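I caught Alby Goodwin in the back room of his kitchen shop, Zedari, with a mug of tea going cold and a box of pour spouts open on his knees. He was sorting them by size, and he kept doing it the whole time we talked (I ended up helping).

I'd come to ask about the Rellus, the little decanting funnel he's been selling since February. It sits in the mouth of a carafe and spreads the wine down the sides of the glass, with a fine mesh to catch the sediment. He sold 154 of them in the first month, which for a shop that size is kind of nuts.

"I ordered 60," he told me. "I figured those would last me till summer. Then I'm on the phone to Plumura begging for another carton."

Plumura is the company that makes it, and Alby has been buying their corkscrews for years. He didn't love the first version of the funnel. "The mesh was a separate piece and it fell in the carafe. Every time! I sent them a pretty grumpy email." The new one has the mesh clipped in place, and you pop it out with your thumb to rinse it.

So does it really make the wine taste better? I asked him straight out, because I've been burned by gadgets before.

"A young red, yes, I think so. It opens up faster. An old bottle, I'd just pour it slow and leave it alone. And white wine, don't bother. People get mad when I say that, because they want it to do everything."

His own house red is one called Ghiță, and he opened a bottle so we could try it both ways. I'll admit I guessed wrong on the first round and right on the second, so take my palate for what it's worth. The funneled glass did seem softer to me — a little less of that grippy feeling on the tongue.

We got onto cleaning, which is where Alby gets worked up. He says most of the returns he sees are just clogged mesh. "Hot water, right after you use it. No soap if you can help it. I had a guy bring one back with what looked like jam in there, and he swore up and down he'd rinsed it."

He's now trying to talk Plumura into a wider one for big-mouthed decanters. They want him to commit to 500 up front and he's offered 121, a number he got by measuring his one free shelf. "They laughed," he said. "But they haven't said no."

By then we'd finished the pour spouts, and he handed me the next box. 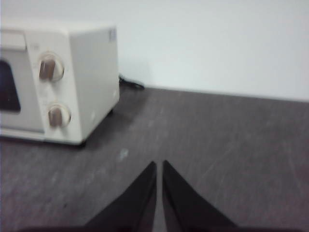
A white toaster oven with its knobs stacked one above the other.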